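Thread on a grip fault we spent most of June chasing. It's long, and the fix is boring. Posting it in case someone else is running two-handed humanoids near cabinet furniture and seeing the same thing in their logs.

1/ The task: open a low cabinet, take out a flat board, stand up with it, hand it over. Put it back on request. We run it as a regression test because it mixes reach, grip and balance in one short sequence. It had been passing for months.

2/ On a Monday, after a routine software update, the right hand let go of a board during the lift. No warning, no fault code, no stop. The arm completed its trajectory with an open hand and the robot reported success.

3/ The drop is a small problem. The report is a large one. A robot that drops something and knows it can stop. A robot that drops something and carries on will swing an empty arm through a space where a person may be bending down to pick up what fell.

4/ Bảo Hứa was standing well outside the marked area, so no injury and no near miss. We logged it as a safety event anyway and pulled the test from the unattended schedule the same afternoon.

5/ First step was to reproduce it. We ran 263 lifts with the same board, same start pose, same software build. The hand released early in 11 of them. In 4 of those 11 the robot still reported success.

6/ First theory was friction. The boards have a smooth face and the finger pads wear. Quyên Trình swapped the pads for a new set and repeated a block of lifts. Same failure, same point in the motion. Pads ruled out.

7/ Second theory was the update. We rolled back to the previous build and still got the release. It had been there all along at a lower rate. The update changed the timing of the lift slightly and made it show up more often. I'd have bet money on the update, so noted.

8/ Third theory was grip geometry, and this one held up. The hand takes the board by one edge, with the thumb on the front face and the other fingers behind. All of the holding force goes through a small area near that edge.

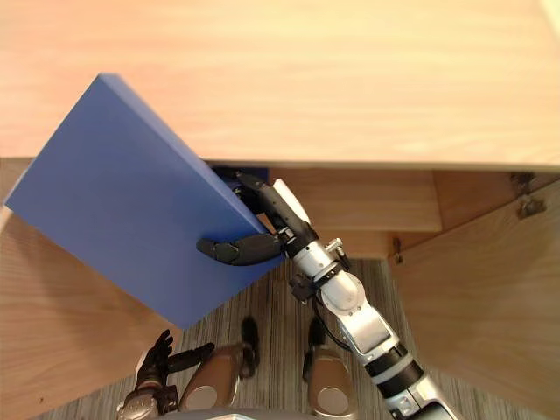 Right hand on the board edge, thumb across the front face. Left hand free.

9/ Look at the angle of the board. Held by one edge and tilted like that, its weight makes a turning load on the fingers as well as a downward one. The controller was only estimating the downward part.

10/ As the lift goes on, the angle changes and so does the turning load. The thumb joint sees torque rise, then drop fast as the board rotates in the grip. The drop looks very much like the signature of an object being taken by a person.

11/ You can see where this goes. We have a handover behavior. When someone pulls on the object, the hand is supposed to open. It's a safety feature: we don't want a tug of war between a motor and a human wrist.

12/ So the board rotated, the torque dropped, the handover detector fired, and the hand opened as designed. The task layer then saw a handover event, and a handover event is how this task ends. Success.

13/ Two functions, each correct on its own bench test, and a combined behavior that no one had a test for. Melati Osman found it by plotting thumb torque from failed lifts over torque from real handovers. The curves overlap for almost 29 milliseconds. The detector window is shorter than that.

14/ Why was the detector active during a lift at all? It was enabled from first contact. The original reasoning was that a person might grab the object at any time. Fair reasoning, but it was written for small boxes held in the palm, and was never reviewed when edge grips were added.

15/ Why did only some of the failures report success? The others opened late, after the task layer had moved on to its balance check. That check failed on the sudden mass change and raised a stop. So we had a second line of defense by accident. I don't count it.

16/ What we changed, part one. The detector now needs two signals: the torque drop in the hand, and an external force seen at the wrist sensor. A board rotating in the grip gives the first without the second. A person pulling gives both.

17/ Part two. During a lift, a release request no longer opens the hand straight away. The arm slows, stops, holds, then opens. This costs a short delay for someone who really is pulling. Ánh Đoàn ran that side with a pull gauge and the peak force stayed under our own limit.

18/ Part three. Success now requires that the object was seen in the handover zone before release. An open hand with no confirmed handover is a fault, the robot stops, and someone has to clear it by hand.

19/ Part four, for flat items over a set width, the planner must bring in the second hand before the item leaves its support. This is slower and in a tight cabinet it sometimes fails to find a path. When it fails, it declines the task. I'm fine with that.

20/ Repeat of the full block with all four changes: 263 lifts, no early releases, no false success reports. The planner declined 29 additional attempts, all for clearance against the doors or the shelf. Those declines are the next piece of work.

21/ Limits of this result: one board size, one cabinet, one robot. We have not tested flexible sheets or anything with a hole in it. Don't read it as a general claim about edge grips.

22/ A few people at the Drondambridge meetup asked whether the wrist sensor alone would do. We tried it. It misses slow, gentle pulls, the kind you get from someone being careful. Keep both signals.

23/ If you have a release-on-pull behavior, check when it gets enabled and what your task layer does with the event. Then go through your old logs for completed handovers where the arm was still moving. Kha Huỳnh wrote our log filter for this and is cleaning it up so we can share it. I'll add it under this post when it's ready.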